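## 4.3 Running a Fold Trial

The Usiser folding routine is a supervised function. It can pick up, flatten, and fold one towel or cloth at a time. It cannot yet sort a mixed load, turn garments right side out, or work unattended.

1. Clear the work surface and set the arm to the Prandale home position.
2. Place one cloth within reach. Do not stack.
3. Select **Fold > Single** and set the grip limit to 20.
4. Press **Start**. Keep hands outside the marked zone until the arm returns home.
5. If no grasp is reported after 60 seconds, press **Stop** and reposition the cloth.

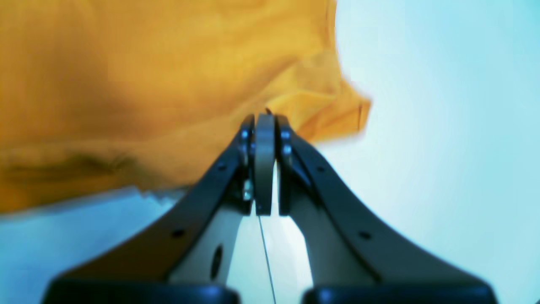

Grasp quality decides most of the result. The routine looks for a corner first and accepts any raised fold if it cannot find one. A gathered hold, such as the yellow fabric bunched above the fingertips, counts as a valid grasp but is a poor start for a square fold, and a pointed flap of cloth hanging to one side can be mistaken for a corner. Select **Regrasp** when this occurs. The limit is 2 regrasps per cloth, after which the trial is logged as failed.

**Note:** Run 10 trials with the same cloth before changing any setting. Log every trial, including those stopped by hand.

**Caution:** Do not pull on cloth held in the gripper. Press **Release** and wait for the fingers to open fully.

Fitted sheets, socks, and anything with a drawstring are not supported in this release. Fold them by hand.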